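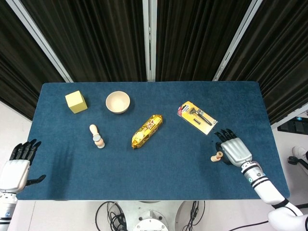 Figure 1. Cube, bowl and wooden stamp on the blue table.

Tipping in a Small Social Network: Fees, Wallets and Settlement on Prollholm

Project report, second-year module in Networked Services
Submitted 11/05/2026

1. Background

Social networks have mostly been paid for by advertising. A number of smaller services now let readers send small sums straight to the people whose posts they like, and several of these use a digital token instead of a card payment. The usual claim is that tokens make very small payments practical, as the fixed part of a card fee can be larger than the tip itself.

This report looks at that claim for one service, Prollholm, a short-message network with a tipping button under each post. Tips are sent in a token called Clistum. The token is kept on a shared ledger run by the network operator and a small group of outside hosts, and it can be changed into pounds through an exchange service, Karpenko. For comparison we used Fakier, a card-based tipping add-on that works with the same network.

The project question was: for tips of under two pounds, how much of the sum sent reaches the writer, and how long does it take to become money that can be spent?

2. What was measured

We made 300 test tips between accounts held by the project group. Half went through Clistum and half through Fakier. Each tip was logged at four points: when the button was pressed, when the network showed it as sent, when the receiving account showed it as received, and when the sum could be withdrawn to a bank account.

Tests were run in 12 sessions spread over 8 weeks, beginning in October, at different times of day. Every session used the same two laptops and the same wired connection. Tip sizes were fixed in advance at 20p, 50p, £1 and £1.50, and the order was shuffled by a script.

The cost of buying the token in the first place was recorded separately. It falls on the reader and not on the writer, and including it in the main table would have hidden the effect we wanted to see.

3. Fees

Fakier takes a fixed charge plus a percentage on each tip. At 20p the fixed charge took more than half of the sum. At £1.50 it was much less noticeable, and the writer kept most of the money.

Clistum has no fixed charge for a tip inside the network. A small ledger fee is taken, and it stayed low at all four tip sizes. Seen only from inside Prollholm, the token is clearly cheaper.

The picture changes at withdrawal. Karpenko charges a flat fee each time tokens are turned into pounds, whatever the sum. A writer who withdraws after every few tips loses more than one who uses Fakier. A writer who lets the balance build up for several weeks pays the fee once, but holds a token whose price moves in the meantime. During the test period the price fell and then partly recovered — enough to cancel the saving for anyone who withdrew in the middle weeks.

4. Time to settle

Tips in Clistum were shown as received within seconds in nearly all cases. A few were held back when the ledger was busy, and these cleared by themselves without being sent again. Fakier tips also appeared quickly, but as a pending balance.

For money in a bank account the two routes were closer than expected. Fakier pays out on a fixed weekly run. Karpenko pays out on request, but the first request from each new account set off an identity check, and this took longer than the payout itself. Later requests were faster. We have left the first request in the results, as every real user would have to make one.

5. Problems found

The network's own help page gives the ledger fee in tokens only. A reader has to look up the price elsewhere to know what a tip costs in pounds.

One of our accounts was locked after a run of identical tips. The lock was lifted after a form was filled in, and the affected session was repeated. The shuffled order described in section 2 was brought in after this.

Clock times on the two laptops differed slightly at the start. They were set to the same time server before the second session, and times from the first session are not used in section 4.

6. Limits

All accounts belonged to the group, so nothing can be said about whether people tip more, or more often, when a token is used. Fees were those in force during the tests. Both services state that they may change them. Tax on tips was not looked at.

7. Findings

For payments that stay inside the network, Clistum passes on a larger share of a small tip than Fakier. For payments that leave it, the result depends mainly on how often the writer withdraws, and after that on the token price. We did not find one route that was cheaper at every tip size and every withdrawal pattern.

8. Further work

The withdrawal model in the project spreadsheet assumes equal tips at equal gaps. Real tips probably arrive in bursts after a popular post, and the model should be run again with uneven gaps. The Karpenko fee should also be tested for larger balances, where its price list mentions a second band that we did not reach.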